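4.3 Stale wrist images during the shelf task

The most serious failure in our study did not come from the policy. It came from the wrist camera, and for some weeks we took it for a learning problem. We describe it in detail, as other groups who run a similar setup may meet the same fault and may also look for it in the wrong place.

In the shelf task, the robot arranges household objects on a small stand with a metal frame and a wooden top panel. The objects are three brass candlesticks of different heights and a round bowl. A potted plant stands on the same table and must not be touched. The cell at Senen has a fixed camera for the table and a camera at the wrist. The policy receives both images, but near the end of a motion it depends mostly on the wrist image, where the fingertips and the object are seen large.

We started 215 episodes. In the ones we could not use, the operator had ended the run before the first motion, or the log was not complete. This left 202 episodes for the analysis, divided equally between the two placement orders, so 101 with the bowl first and 101 with the candlesticks first.

In 17 of the 202 episodes the arm made a motion that we first called "blind reach". The gripper came near the stand in a normal way, turned the wrist, and then moved forward with no correction, as if the object were still far away. In most of these cases the fingers passed beside the object. In the worst ones they pushed against the frame of the stand, and the force limit stopped the arm. No person was inside the cell boundary at any of these moments.

Our first explanation was that the training data had too few large wrist turns. When the wrist rolls strongly, the image rolls with it, and the table edge, the ceiling ducts and the other arm come into view at unusual angles. The policy had seen such views, but not often.

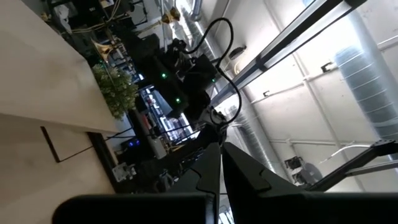 We therefore collected more demonstrations with large roll and trained again. The number of blind reaches did not go down in a clear way. This should have warned us earlier. We spent part of December the year before on a second explanation, the reflection of the ceiling lights on the polished brass, and covered the lights over the table with diffusing film. This also did not help.

The cause was found when we compared the logs of the camera driver with the logs of the controller. In all 17 episodes, the wrist image had stopped changing before the forward motion began. The driver did not report an error. It continued to deliver the last good image, each time with a new time stamp, and the controller accepted it as fresh. The policy was then acting on a picture from before the wrist turn. Its forward motion was quite reasonable for that old picture.

The image stopped because of the camera cable. The cable is fastened to the arm with a clamp and has some free length for the movement of the last joints. When the wrist rolled far in one direction while the elbow was high, the free length was used up and the cable pulled at the connector. The connection was lost for a short time and usually came back by itself. This is the reason that an inspection after an episode found nothing wrong. We could reproduce the loss by hand, by turning the wrist slowly with the arm in this posture and the policy switched off.

The placement order also had an influence. With the candlesticks first, the policy more often brought the bowl in from the side with the elbow high, and most of the failures belong to this group. We do not read this as a property of the objects. A different position of the stand on the table would probably move the failures to other motions.

Figure 4. The stand with the bowl and the three candlesticks on the panel, from the fixed camera. The plant is on the right.
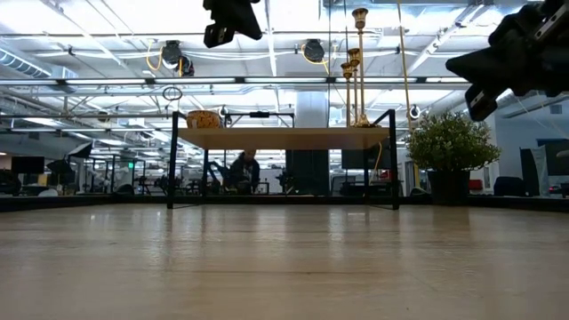
Plellia Project, Manipulation Safety Group, Senen
Tuesday, November 7, 2023

The view in Figure 4 shows why the fixed camera alone could not save these episodes. From this low angle the candlesticks stand close together, and the distance between a finger and a candlestick in the direction of the camera is difficult to judge. The policy had learned to trust the wrist image in this phase, and we had given it no means to notice that the image was old.

We made four changes. First, the cable was given a longer free loop and a second clamp, so that a pull is taken by the clamp and does not reach the connector. Second, the driver now passes on the time stamp of the camera itself and no longer writes its own. Third, the controller compares each wrist image with the one before it. If the arm is moving and the two images are exactly the same, the controller holds the arm in place and asks the operator to confirm before it continues. Fourth, the roll limit in software was reduced to a range in which the cable stays free in every elbow posture we tested.

The comparison in the third change is simple and has a weakness. An image that is broken but not identical, for example one with damaged lines, will pass. We tried a check based on Tiltari, our library for image motion, which predicts how the view should shift from the joint speeds. It found the frozen images well, but it also stopped the arm many times when a large part of the view was plain ceiling, and for this reason we left it off.

After the changes we repeated the episodes of the bowl group and the candlestick group with the same start positions. We did not see a blind reach again. The identical-image check did hold the arm a few times in the first days, and in each case the log showed a real loss of images, this time from a loose plug at the computer side. The arm waited as intended.

There remains the question of the older results. The success rates in our earlier report on the Trịnh cell were measured with the same driver, and we can not exclude that some failures there, which we had counted against the policy, have the same origin. The raw logs of that cell do not contain the camera time stamps, so a correction is not possible. In Section 5 we use only the episodes recorded after the driver was changed.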